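Home Gear Workshop Outdoors Archive Subscribe

The Pocket Driver Grows Up

By Jarmila Hudec
August 2019

The ratcheting pocket screwdriver is an old tool with a short list of faults. The handle is too thin to turn hard, the bits fall out, and the ratchet has so much slack that a stubborn screw in a tight corner never gets a full click. Most makers have dealt with one of these at a time. Humari, a small firm that until last November sold only bit holders, has tried to deal with all of them in a single tool called the Gotness.

The Gotness is a flat bar that opens at the middle. Closed, it fits a shirt pocket and looks like a thick pen case. Opened to a right angle, it becomes an L-shaped driver with the long leg as the handle. Opened fully, it locks straight and works as an ordinary screwdriver. The hinge has 3 lock positions, and the spring that holds it is strong enough that a gloved thumb is needed on a cold morning.

Bits are stored in the handle on a slide-out rail. The rail holds standard quarter-inch bits of the short kind. Longer bits fit the socket but not the rail, so anyone who depends on long-reach bits will be carrying them somewhere else. The socket uses a steel collar with a ball lock and a light magnet behind it. I could not pull a bit out by hand with the collar closed. With the collar open, the magnet keeps the bit from dropping but lets go with a light tug.

The body is machined aluminum with a steel liner at the hinge. Svenja Wallner, who designed the mechanism, explained that the first version had no liner and that the pin hole went oval under load.

"You could feel it before you could measure it," she told me. "The handle had a little nod to it. People forgive a scratch. They don't forgive a nod."

The liner added weight and a visible line along the side. Wallner wanted to hide the line under a cover plate, then dropped the plate when it began to collect grit.

The ratchet

Inside the head is a gear with fine teeth and 2 pawls set half a tooth apart. Only one pawl is fully engaged at any moment, and the other is ready to catch on the next half step. The method is common in large socket wrenches and less common at this size, where there is little room for springs. The result is a short back swing. In a cabinet corner with almost no room to move the handle, I was able to drive a hinge screw to the end without taking the bit off the head.

The price of the short swing is strength. A fine tooth carries less load than a coarse one, and Humari gives a plain warning in the leaflet: use the lock for breaking screws loose and the ratchet for running them in or out. The selector has forward, reverse, and locked settings. In the locked setting the load passes through a square block and the teeth do no work. I followed the leaflet with rusted deck screws and had no trouble. I then ignored it on a lag bolt and heard a click I did not like, though the gear showed no damage when I opened the head.

Opening the head is allowed, which will please some readers. Two small screws hold the cap, and the grease inside is an ordinary light type. The pawl springs are small and eager to leave. Work over a tray.

Other parts

The short leg carries a pry tip, a bottle opener, and a ruled edge. The pry tip is ground too thick for paint can lids with a narrow lip. It works well for staples. The ruled edge is marked in inches on one face and metric on the other, with the zero set back slightly from the corner. I would have preferred it at the corner, where it could be butted against a wall.

There is a pocket clip, reversible, held by a single screw. Mine loosened after a week and stayed put once I had added a drop of thread locker. The earlier Šimko folding driver, which the Gotness will be compared with by anyone who owns one, solved this with a clip pressed into a slot. The Šimko clip cannot be moved to the other side. It also cannot fall off.

On finish, Humari offers bare metal or a dark coating. The coating on my sample wore through at the hinge corners early and has been stable since. Bare metal is the better choice for a tool that will ride with keys.
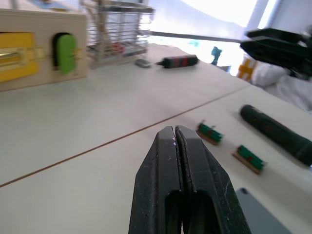
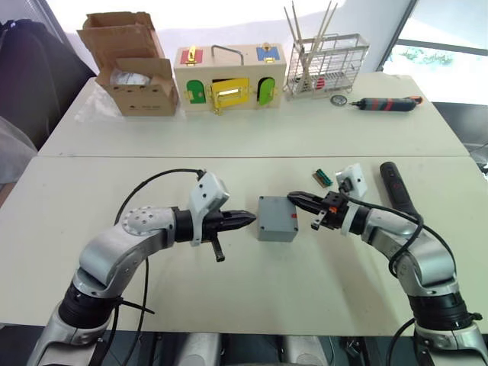 Fit between the two legs is good. With the tool closed, a strip of printer paper will not pass between them at the hinge end and will just pass at the tip. Wallner said the gap at the tip is deliberate and allows the legs to close over a little dirt. The gap is also wide enough to catch a thread from a jacket lining, and on my sample it did so twice.

The weakest part is the bit rail. It slides on two plastic runners, and there is a detent at the closed end but none at the open end. Pull it too fast and the whole rail comes out with the bits on it. A revised rail with a stop is planned, and owners of the first batch will be able to order it at cost. The first batch can be told by the serial number, which ends below 2404.

As a driver for furniture, bicycles, and household repair, the Gotness is well made and uses its space well. As a pry bar it is ordinary. The case supplied with it, made by Sonus, is stiff nylon with a flap, and I stopped using it on the second day. The tool is guaranteed for 23 months, an odd figure that Humari did not explain. Replacement springs, pawls, and clip screws are sold as a kit, and the gear is sold separately.

Comments

torxandtea: Does the collar clear recessed outlet screws? My old one is too fat at the nose and chews up the plate.

J. Hudec: It clears standard plates. It did not fit down the hole on a deep junction box cover, and I had to use a long bit.

millbrook_dan: I have the Šimko and the clip is the reason I still have it. Seven years, same pocket.

Petra K.: Can you get the rail with the stop yet or is it only planned? Mine dumped everything into a storm drain.

oldbenchvise: Zero set back from the corner on a rule should be against the law.

Back to top Previous Next Contact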